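Pemel Home Arm review: two weeks of waiting for a robot to do something useful

I have been promised a robot that does chores for as long as I have been writing about appliances. The Pemel is the latest one to get as far as my house, on a monthly rental through Minside. It is an arm on a heavy wheeled base with a black two-finger gripper at the end and a small camera near the wrist. Minside says it handles "everyday household and light workshop tasks." I wanted to know which ones.

Setup

The unit arrived on a Thursday in two crates, and the delivery crew would not take the bigger one past the door. Putting it together took most of an evening. The manual is decent. The app is not. It wanted an update before it would pair, then another one after it had paired, and it forgot our Wi-Fi both times.

After that you teach it. You steer the arm through a job with a hand controller, repeat the job until the app says it has enough, and then let the arm try it alone. Lanz, which writes the software, calls this "showing." I would call it doing the chore over and over, slowly, so that a machine may someday do it badly. A simple job needed most of an afternoon.

What it can do

It can pick a sock off the floor and put it in a basket. It can move plastic cups from a table to a tray, if the cups are apart from each other. It wiped a counter in long, even strokes and left the corners alone. In the workshop it sorted bolts from washers in a shallow bin, and that was the one time I left the room and came back pleased. Nothing on this list is hard for a ten-year-old, and the ten-year-old doesn't need a clear path the width of a doorway.

Lids, latches and panels

The trouble starts with anything that has to be opened. Houses and shops are full of covers, and every one was designed for a fingertip. You feel for the catch, pull a little, feel it give, pull some more. The Pemel has no feeling in its fingers worth mentioning, so it works almost entirely by sight, and its own gripper is usually in the way.

I gave it a good many tries at covers on the workshop floor. White plastic is a bad case. The finger grip is a shallow oval with a small dark catch in it, the panel sits at an angle, and the fingers are nearly as bulky as the thing they are after. A person does this without looking down.

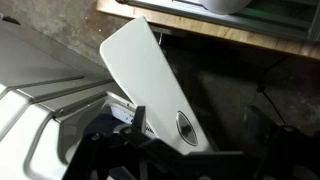
Speed and noise

Slow, and louder than I expected. The arm itself is quiet enough, but the base has a fan that comes on after a few minutes and stays on. Clearing the table took longer than it takes me to clear it, wash up and put things away. Minside's answer is that you can run it while you're out. I tried that once and came home to find it parked beside a chair with a message on my phone asking for help. The message had been there since 9 in the morning.

Compared with the Takham

I had the older Takham arm on loan last October, so a comparison is fair. The Takham was weaker and had a worse camera, but it stopped cleanly when it got confused. The Pemel keeps trying. It will push at the same spot again and again, a little harder each time, and I did not like watching it do that to plastic hinges. There is a force limit in the settings, three menus down. Turn it on before you do anything else.

Cost

The rental is $1,105 a month with a minimum of 2 months, and the second crate is charged as a separate delivery - you find that out at checkout. For that money you could have a person in to clean every week and still have change, and the person can open a cabinet.

Verdict

If you run a small shop and have one dull job, always in the same place with the same parts, the Pemel might be worth a trial. Sorting is the job I would try first. For a home, no. The demo videos show tidy rooms and objects sitting by themselves on bare tables, and my rooms don't look like that. Lanz has a software update planned that is supposed to help with handles and doors. I'll look at it again when it's out, on somebody else's rental.

Rating: 2 out of 5

Good: sorting small parts, readable manual, solid base
Bad: price, app, fan noise, anything with a latch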